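Subject: Re: [akdale-workroom] Cube shelves, what stays 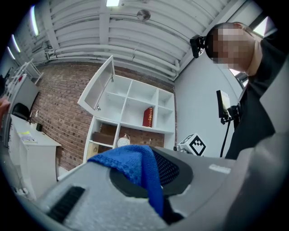
The white cube unit can stay against the brick wall. The flat cardboard box can go to recycling if it has no claim on it by October 13, 2019. The red bottle stays in its compartment for now. I would like the papers on the desk sorted before anything else gets put there. Blue waffle cloths go in the wash bin after use.

The cabinet door hinge is a small metal part, and I have a spare if we need it.

On the earlier message:
> Are we keeping the cube shelves? Wondell
> has a closed cabinet for 341 dollars and
> I could pick it up in April.

I would skip it. The shelves hold what we have.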